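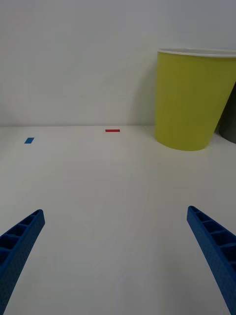 Submitted by Group 8, Introduction to Urban Studies, Vandbridge College
June 2023

Why Does the Plelness Bus Never Come When the Sign Says It Will?

1. Background

Our group picked this topic while waiting for the bus, so we can at least say the research began on time. Plelness is the neighborhood on the far side of the river from campus. Plenty of students live there, mostly for the rent, and the 9 bus is the only route that connects the two without a transfer. The timetable at each stop is behind scratched plastic and gives times to the minute, a level of confidence we found interesting.

We wanted to know how late the bus runs, where it loses the time, and whether riders plan around it.

2. Method

We logged 100 arrivals at two stops, Lacson Street and the college gate, over the spring term. An arrival counted when the front door opened. This rule was added after a long argument over a bus that pulled in, sat with its doors shut, and pulled out again. (It is in the data as a no-show.)

We also left a short paper survey at the Zavo coffee counter next to the college gate. Response was good in the first week and then the pen went missing.

Our plan had been to compare our log with the operator's own records. We wrote to ask for them and received a reference number, 2241, and a promise of a reply. We still have the reference number.

3. Findings

Buses in the morning were close to schedule going toward campus. In the afternoon the pattern fell apart, and lateness got worse the farther along the route we stood. At Lacson Street the typical delay was around eight minutes. A few buses came early, which sounds nice until you are the person jogging behind one.

Most of the lost time seems to come from the bridge. There is one lane each way and a left turn at the end of it with no turn signal, so one car waiting to turn holds up everything behind it, including the bus. We rode the route several times to check this and had lots of time to look at the river.

Survey answers were split. Regular riders mostly ignore the timetable and leave home when they feel like it. New students trust it, usually until November. Several people wrote that they had no complaint about the bus and then used the back of the sheet to complain about it.

4. Limits of the study

Our log leans heavily toward afternoons because of when we have class. Rain is not recorded, although we remember it well. Two stops are not a whole route, and the end of the line may be a paradise of punctuality for all we know.

5. Suggestions

A left-turn signal at the bridge would be our first choice. It would also be the most expensive, so we expect it to be studied. A cheaper fix would be to print the afternoon timetable with the times the bus really arrives. Riders told us they mind the wait less than they mind the guessing.

Before next year's group takes this on, they should write to the operator early in the term and buy more than one pen. The raw log is in the appendix, with the coffee stains left as found.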